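4.2 Contact rules for tabletop handling

We wanted rules that an operator could keep in their head, and we were delighted by how few we needed. After going through 598 trials from the Drustport bench, we settled on a short set for any task where the fingers meet the table. The hand comes in slowly over the last 32 mm, and the second hand stays on its own side until the first has reported a stable grasp. Cable slack is checked at the wrist before every block of trials, with the arm at full reach. Partanen's earlier checklist asked for this only once a day, and we think the change is well worth the extra minute.

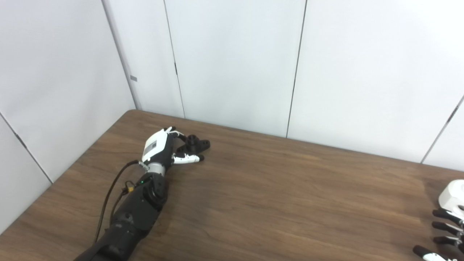 Figure 3. Left hand at a black plastic object, with one finger lying nearly flat along the table. The cable loop at the wrist is the part covered by Rule 4.

4.3 Scoring and reporting

Each trial was scored against the rules by two people working apart, using the Dostar log sheet. They agreed on 407 trials at first pass, and the rest were settled by discussion. Most of the disagreement came from the word "stable," so we now define it as no finger movement for two seconds. We would love to see other labs try this wording on odd-shaped parts, where a flat finger can be good practice or a warning sign depending on the load it carries.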